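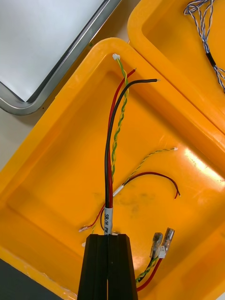 Setting up a spoiler-safe episode guide for a daily serial

Applies to: Saluma 3, desktop version
Last revised: 15/07/2019

Daily serials cause two problems for anyone keeping an episode guide. The volume is high, and viewers in different countries are at different points in the story. A guide that works for a ten-part drama will become unmanageable within a year of a soap. The procedure below uses the Wundbridge guide as the worked case. At the time of writing it holds 2,674 episode records, of which 674 have full recaps.

Before you start

You need an editor login with the Schedule permission, a list of the broadcasters you intend to cover, and a spreadsheet of episode numbers with original air dates. Do not use the episode numbers printed in TV listings. Listings are renumbered when a double episode is split, and the numbers will drift from the production order.

Step 1. Create the series record

Open Catalogue, then New Series. Enter the title as it appears in the opening credits. Set Format to Daily Serial. This setting cannot be changed once episodes have been attached. If you choose Drama by mistake, delete the record and begin again.

Leave the Season field blank. Wundbridge has no seasons, and the software will group episodes by calendar year when the field is empty.

Step 2. Import the episode list

Save the spreadsheet as CSV with four columns in this order: production number, original air date, title, running time. Dates must be day first. If the programme does not use episode titles, keep the column and leave the cells empty.

Select Import, choose the file and tick Hold for Review. Check the first and last rows of each calendar year before releasing the batch. Public holidays and sport are the usual causes of a shifted date.

Step 3. Add a broadcast track for each region

Each region that screens the serial on a different date needs its own track. Wundbridge has two: Home, and Delayed. The Delayed track runs three weeks behind.

Go to Tracks, select Add, and enter the offset in episodes. An offset entered in days will be wrong after the first week in which an episode is dropped from the schedule. For a serial that screens five nights a week, a three-week delay is an offset of 15.

When a broadcaster goes into summer recess, place a Pause on the track from the last episode screened. Remove it on the day programmes resume, usually in February. Do not edit the offset to account for the break.

Step 4. Split each recap into two fields

The Teaser field is visible to everyone. The Recap field is hidden until the episode has screened on the reader's own track.

Write the teaser so that it names characters and a situation but no outcome. Acceptable: "Sallivell receives a visitor at the boatyard. Zakaria reconsiders the loan." Not acceptable: "Sallivell is shocked when his brother returns." The second version gives away the end of the episode and will be rejected in review.

Cast changes are treated as outcomes. A departing actor's last episode is not to be labelled as such in the teaser, the title or the tags, even where the departure has been announced in the press.

Step 5. Set the tag rules

Character tags inherit the visibility of the field in which they first occur. A character who appears only in the recap will therefore not show in search until the episode has screened. Check that Inherit Visibility is on for every tag group. It is off by default for groups imported from version 2.

Step 6. Test as a reader

Log out and open the guide in a private window. Set the region to Delayed and search for a character introduced in the last fortnight of the Home track. The search should return no results. If a result appears, reopen the tag group and repeat Step 5.

Common faults

Recaps appear a day early: the track time zone has been left at the server default. Set it to the broadcaster's local time.

Duplicate records after import: the file contained both halves of a double episode under one production number. Add A and B to the numbers and import again.

Teaser missing on mobile: the text is over the length limit. Shorten it and save.

Corrections to this page should be sent to Antonina Savchuk, guide editor.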